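I moved all of my paper notes into one system in May and a few people asked how it's set up. Short thread.

Background: I handle leases for a small property office. Three buildings, mostly commercial tenants. Almost everything is digital now, but walk-throughs, meter readings and anything a tenant says to me in a hallway still start on paper.

For years I used whatever notebook was closest. When a tenant called about a promise I'd made, I had to remember which notebook I was carrying at the time. I usually couldn't.

The call that made me change was from Oluwaseun Adeyemi, who rents the corner unit in the Catterall building. He asked when I'd agreed to split the cost of the door closer. I had agreed. I couldn't find the page. He had the date and I didn't.

So the first rule: one sheet per conversation. If I talk to two tenants in one morning, that's two sheets, even if one of them has a single line on it.

Second rule: the unit number goes in the top right corner before anything else. Then the month and the time. Then who was there.

Third rule: anything I've promised gets a box drawn around it. I tried highlighters and kept leaving them in the car. A pen line is fine.
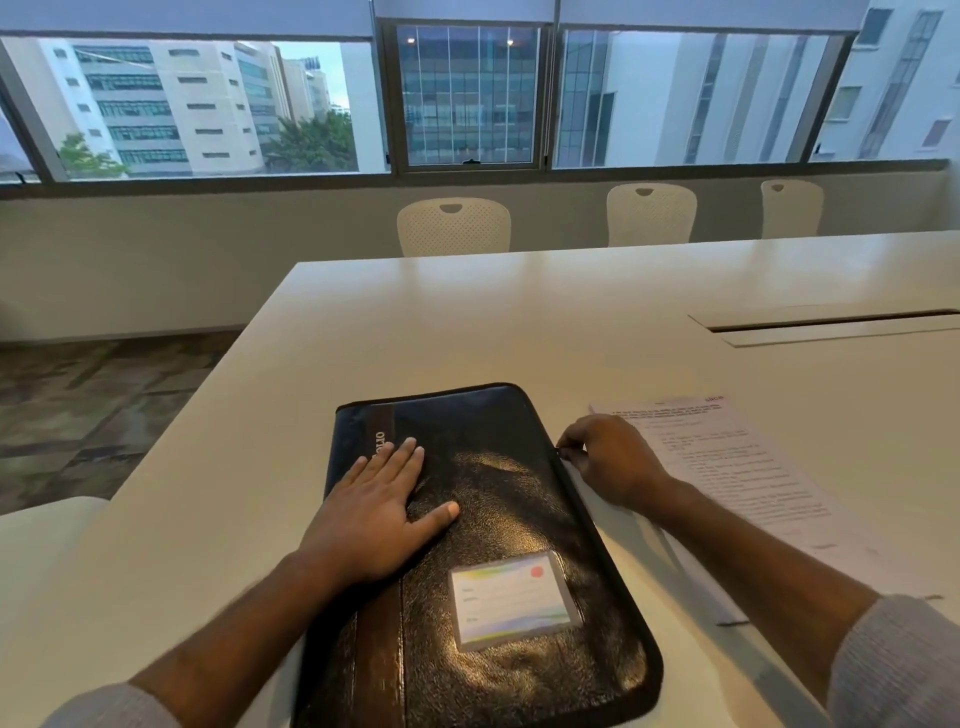
Sheets get filed the same afternoon. I put it off for one week in the beginning and ended up with a stack I had to sort on the kitchen floor.

I file by unit and then by date, newest in front. Dennis Kirui in our office files by date only and says it's faster going in. It is. It's slower coming out, and I get things out more often than he does.

Scanning: I scan only the sheets with a box on them. I used to scan everything and never opened most of it. The file name is the unit, the month, and one word for the subject. "Closer." "Parking." "Drain."

Paper: plain letter size, 60 sheets to a pad, perforated at the top. I tried the smaller size for a while. It fits in a coat pocket but it gets lost between full-size pages in the drawer.

Someone asked how long I keep it all. Sheets without a box go in the shredder after 4 years. Boxed ones stay until the lease ends and the deposit is settled. That's our office's practice. Check what applies where you are.

Someone else asked why I don't type on my phone during walk-throughs. I did for a year. Tenants thought I was texting. They also talk more slowly when they see me writing, and I get better notes.

What still doesn't work: group meetings. If 4 tenants are in the room and they all bring up the loading dock, I don't have a good place for that sheet. Right now I make copies and put one in each unit's file. It's a lot of paper for one loading dock.

I've thought about a separate file for each building. Dennis says we had those before I started and they turned into a place to put things no one wanted to deal with.

If you manage shared spaces and have something better than copies, I'd like to hear it.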